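4. Rehearsal in simulation and the redistribution of work

4.1 Setting

The kitting hall at Kemivero supplies the assembly lines with small parts in trays. Before the change, each tray was filled by hand by one operator working from a printed list. Two shifts covered the hall, and every operator rotated through picking, checking and transport. The robot cells supplied by Brirnetti took over picking for the smaller parts. Checking and transport stayed manual. We followed the hall through the first months of this arrangement, starting in July, and recorded 141 interventions in which an operator stopped a cell, corrected something and restarted it.

An intervention was logged only if the cell had to be put into hold. Brief reaches into the output tray, which the light curtain permits, were left out. They are frequent and we have no reliable count.

4.2 The rehearsal station

New grasp routines are not tried on the floor first. They are run at a desk in the planning office, in a simulator that reduces parts to plain blocks on a flat surface. The operator on rehearsal duty sets start positions, runs the routine, and marks each attempt as accepted, rejected or unclear. Each routine receives 2000 simulated attempts, of which the software selects 263 for human review. The selection favors attempts where the gripper pose is close to the limit of what the routine allows, or where a second part lies near the approach path.

The reviewer works from still views taken along the approach, seen from behind the gripper (Figure 3). The view was chosen by the operators. The engineers had proposed a fixed overhead view, which shows the whole surface, but reviewers reported that they could not judge the alignment of the fingers with the part from it. 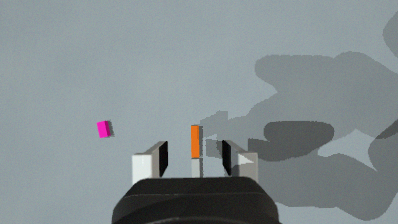
Figure 3. Simulated approach, viewed from above and behind the gripper. The fingers are open on either side of an upright block with an orange upper portion; a magenta cube lies apart to the left. The large gray area at right is the shadow of the arm.

Reviewers were asked to decide within a few seconds per view. In practice the time varied a good deal with experience. Operators with long service in manual kitting were slower at first and marked more attempts as unclear. When interviewed, they said they were thinking about what the real part would do on contact, a question the marking scheme had no place for. A free comment field was added in response. Its use was uneven: some reviewers wrote a line for most unclear cases, and others left it blank throughout.

Shadows were a recurring source of disagreement. The simulator renders the shadow of the arm on the work surface, and two reviewers asked for it to be switched off on the grounds that it could hide the outline of a dark part. Others used it as a cue for the position of the arm. The setting was left on, with a key to toggle it.

4.3 Changes in tasks and skill

Three changes were reported consistently. First, the physical load of picking fell, while standing time at the checking bench rose. Second, knowledge of how parts behave in the hand became less visible. It had been passed along informally during shared picking, and no one is now scheduled to pick beside a newcomer. Third, rehearsal duty produced a new distinction within the crew. It is seated, quiet and carries a small allowance, and it was initially given only to those who had completed the Nijs software course. Koen Wuyts, the shift lead during the study, opened it to all operators after complaints, with a half day of training at the desk.

The allowance remains disputed. Operators at the checking bench argue that their work has become more demanding, as errors that a picker would have caught now reach them. Our log gives partial support: wrong orientation was the most common fault found at the bench in picks made by the cells, and it was rarely mentioned in accounts of the manual process. We have no earlier fault records for comparison.

4.4 Limits

The observations come from one hall. A second site at Sirnville uses the same cells but assigns rehearsal to engineering staff, so its operators meet a routine for the first time on the floor. We were given access to its written procedures only.

Comments (3)

killian ferrand
Was the order of the review views randomized? If they came up in sequence from the same routine I would expect people to get more lenient toward the end.

benchside
I work in kitting (different company) and the part about orientation faults matches ours. The checking bench gets all of it and the job grade has stayed the same.

R.
Section 4.2 says the comment field was added during the study. Are the unclear rates before and after reported separately anywhere? Couldn't find them in the appendix.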